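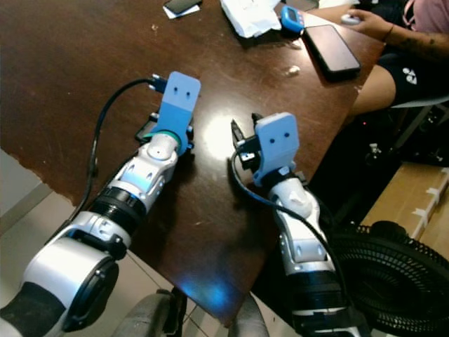 Two-Arm Table Work: Project Report

Project group: Jytte Frandsen, Toàn Văn
Project name: Gimska

1. What we set out to do

The Gimska project was our second-year practical. The task we were given was open: get two robot arms to work together on one table, and write down what it took. We chose to pass small objects from one arm to the other. One arm picks an object up on its own side, brings it to the middle, and the other arm takes it and sets it down. A person can do this without thinking. Our arms needed most of a term before they could do it more often than not.

We did not build the arms. They belong to the department and had been used by the year before us. Our own work was the gripper mounts, the cable routing, the handover program and the testing.

2. The mounts

The grippers we were given did not fit the wrists of the arms, so each one needed a plate in between. We drew the plate in Fevura, the drawing program we had learned in first year, and printed it in light blue because that was the reel already in the machine. Both arms have the same plate. We had thought at first of making a left and a right version, but one design was easier to reprint and we could swap them over when one cracked.

The first plate was too thin and bent when the gripper closed hard. The second was thick enough but covered one of the screws, so the gripper had to come off before the plate could be tightened. The third is the one on the arms now. It has two small holes near one edge which we put in for a cable tie. In the end we used them only for lining the plate up when fitting it.

Printing one plate took 85 minutes. We have two spares in the drawer under the printer, both marked with a J for Jytte, who did the sanding.

3. Cables

This took longer than we had planned. The gripper cable has to follow the arm through every position it can reach. If it is too short it pulls on the plug, and if it is too long it hangs in a loop and gets caught. We started with the cable taped close to the arm all the way along. That worked until the wrist turned past about half its range, and then the tape came off.

After that we left the cable loose near the gripper and let it run down the outside of the arm. It does not look tidy, but the plug stayed in. On the right arm the cable crosses over one of the white sections, and we had to limit how far that joint may turn in the program. Toàn wrote the limits into the settings file, with a note saying which cable each one is for. Anyone who changes the cables should change the limits as well.

4. The table

We worked on an old wooden table, dark and shiny on top, with a chipped edge. The shine gave us trouble. With the room lights on there is a bright patch of glare between the two arms, which is just where the handover happens. Our program finds the object by its colour, and in the glare a yellow block came out nearly white.

We tried three things:

Turning off the row of lights nearest the table. This helped in the morning but not later, when the sun came round.

Laying a sheet of paper over the middle. The paper moved whenever an arm touched it, so we gave it up.

Moving the handover point some 3 cm towards the far side and a little higher. The object is then held above the table when the program looks for it, and the glare matters much less.

We kept the last one, with the lights off as well when possible.

5. The handover program

The program has four steps: pick, bring, take, place. Each arm waits for the other at the end of its step. In the first version they waited for a fixed time, and we spent a lot of that month standing by with a timer trying to find the right number of seconds. There was no right number. Sometimes the first arm was slower because it had to reach further, and then the second closed on nothing.

In the second version each arm sends a message when it is done. This was better, but it showed us a new problem. The first gripper let go as soon as the second had started to close, and the object dropped. We added a check on the motor current of the second gripper - when it rises, the fingers are pressing on something - and the first gripper opens only after that.

The finished program is 1883 lines long, and a good part of that is settings and comments. We could have made it shorter if we had planned the messages from the start.

6. Testing

We recorded 3370 handover attempts between November and the end of the project. Many of the early ones were very short, as they failed at the pick. We used wooden blocks, a plastic cup and a roll of tape. The blocks went best. The cup was harder, because its sides give way and the current rises slowly. The roll of tape could be picked up well enough but often turned in the fingers on its way to the middle.

One of us always sat at the side of the table with the laptop and the stop button during a run. We had agreed on this before the first test and kept to it. Phones and other small things were allowed at the far end only, out of reach of both arms.

Most of the failed attempts in the last weeks were caused by the starting position of the object and had little to do with the handover itself. If a block lay at an angle, the first arm gripped it by a corner, and the second arm had very little left to take hold of.

7. What is left to do

The angle problem is the first thing we would work on. The program knows where the object is but not which way it is turned. Toàn has made a start on this in a separate folder called Jardine, which runs but has not been tried on the arms.

A matt cover for the table should be bought or made. We would also fix the cables with proper clips, with room for these in the next version of the plate.

The drawings, the settings file and the test log are on the Prarkitura drive under Gimska. The log has a column for remarks, and the earlier remarks are in Danish.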